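Zwischenbericht zum Vorhaben Farbechtheit gewebter Tischwäsche im Mehrfachwaschgang
Berichtszeitraum: drittes Quartal bis einschließlich Dezember
Projektleitung: Ewurabena Quaye

1. Stand der Arbeiten

Arbeitspaket 2 (Waschversuche) ist abgeschlossen, Arbeitspaket 3 (Auswertung der Farbmessung) zur Hälfte bearbeitet. Geprüft wurden 560 Proben aus den Webereien Nistor und Virkness, jeweils bei 60 Grad und bis zu 50 Zyklen. Die Messung des Farbabstands erfolgte nach Zyklus 1, 5, 10, 25 und 50 an konditionierten Proben.

Die reaktiv gefärbten Baumwollqualitäten von Nistor bleiben über alle Zyklen innerhalb der vereinbarten Toleranz. Bei den Halbleinenqualitäten von Virkness wird der Grenzwert in den Rottönen ab Zyklus 25 überschritten. Das Anbluten auf weiße Begleitstreifen ist davon unabhängig und tritt fast nur im ersten Waschgang auf. Eine Vorwäsche bei 40 Grad wird als Gegenmaßnahme geprüft.

2. Abweichungen vom Arbeitsplan

Die Lieferung der zweiten Charge von Virkness verzögerte sich um drei Wochen. Die Belichtungsprüfung wurde deshalb vorgezogen und am Standort Hildale durchgeführt. Die Reihenfolge der Meilensteine M4 und M5 ist getauscht, der Endtermin bleibt unverändert. 90 Proben mussten wegen fehlerhafter Kantenversäuberung neu konfektioniert werden und sind in der oben genannten Gesamtzahl enthalten.

3. Mittelverwendung

Für Verbrauchsmaterial und externe Messzeit wurden im Berichtszeitraum 2.980 Euro abgerufen. Die Umwidmung aus dem Titel Reisekosten ist mit Funovska schriftlich abgestimmt. Weitere Umschichtungen sind nicht vorgesehen.

4. Ausblick

Im nächsten Quartal folgen die Auswertung der Belichtungsreihe, die Versuche zur Vorwäsche und der Entwurf der Pflegeempfehlung für gewerbliche Wäschereien. Offen ist die Freigabe der Rezepturdaten durch Virkness.
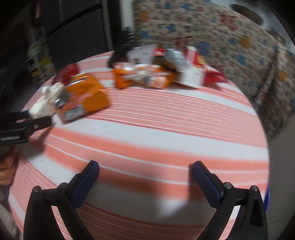
Abb. 1: Runder Tisch mit gestreifter Tischdecke, Korallenrosa und Weiß im Wechsel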